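Let Go Means Let Go: Speaker Notes

Posted in July
By the Cimby robot handling team
Reading time: 4 min

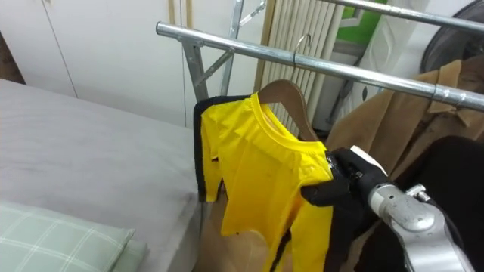 Okay, so hi everybody. I'm going to talk about a fault that ate most of my July, and I'll try to leave time at the end because last time I ran over and got the look.

Quick background. At Cimby we teach arms to do laundry chores, mostly the hanging and unhanging part. The controller is Doteo, the hands have fingers, and the rooms we test in are set up like real bedrooms. You've got a bed, a radiator, a clothes rack, all the stuff you'd bump into at home. I love those rooms. They find problems the bench never finds.

The problem this time was that the hand said it had let go, and it hadn't.

(Pause here. Say it again slower.)

The job was run 1484. Take hold of a garment on a hanger, pull it a little to the side to straighten it, release, back off. We'd done that move plenty. The hand gripped fine and the pull was fine. Then Doteo sent the open command, got back "open," and started the retreat with the fabric still pinched between two fingers. So the arm goes backward, the garment goes with it, the hanger hook is still over the bar, and now the rack is coming along for the ride!

It tipped. It didn't go all the way over, because I hit the stop. But I was standing nearer than I should have been, and a metal rack coming at your shins wakes you right up. No one got hurt. I want that said early so you're not sitting there worrying through the technical bit.

Next part, what the logs said. (Don't read the whole log. You did that in rehearsal and it was awful.)

The hand reports open when the motors reach the open position. The motors did. The fingers are pulled by cables, and one cable had stretched, so the motor got where it was going and the finger stayed curled. We were measuring the motor and calling it the finger. I wrote that check myself, by the way, so I get to complain about it.

Then there's the part that really bugged me. I went back through older runs and found the same thing in 1462. Same finger, same late release. In that one the fabric was slippery and it slid out of the grip by itself, so the run got marked as a success. I remember watching it, too. I thought, huh, that was sticky, and I went to lunch.

If you take one thing home, go look at your successes. We review every failed run and we barely glance at the good ones. That stretched cable was sitting in a green row the whole time.

Why didn't the force limit catch it? Somebody always asks, so let me do it now. The limit was tuned for hitting something solid, like a bed frame or a wall. A rack on a smooth floor doesn't push back very hard, it just comes along. The force stayed under the limit right up until the tip. Cloth is sneaky like that – it stretches, it soaks up the first bit of the pull, and by the time the sensor has an opinion you've already moved.

So, what we changed.

The retreat is now in two steps. The arm backs off a tiny bit, stops, and compares the load on the wrist with what it was before the grip. If there's still a tug, it goes back to where it was and tries opening again. It gets 4 tries, then it holds still and calls a person. It's slow and it looks kind of silly, like someone checking a stove, but I'll take it.

The cables get checked before each session now. Costigan, who make our finger cables, sent us a little tension gauge and we use that. We also put a line on the floor and people stay behind it while the arm is live. Yes, including me.

We ran the new retreat 100 times with the old stretched cable put back in on purpose. It caught every stuck release. I was pretty happy about that, but it was one cable and one kind of stretch, so please don't go quoting it as proof of anything bigger.

Still open: buttons. A finger snagged in a buttonhole gives a tug that comes and goes, and the check sometimes reads it as clear. The folks over at Riltusero are trying a finger sensor for that and I'm hoping to borrow one in the fall.

(If there's time, play the audio of me yelling stop. If not, skip to questions.)

Comments

gripfail
We had the same motor-versus-finger mixup on a different hand. Took us way longer to spot. Thanks for putting the notes up.

mill_street
Does the second tug check work on heavy coats? Seems like the sway would fool it.

tendon_nerd
Would love to hear how long the cables last between swaps. Also please play the audio next time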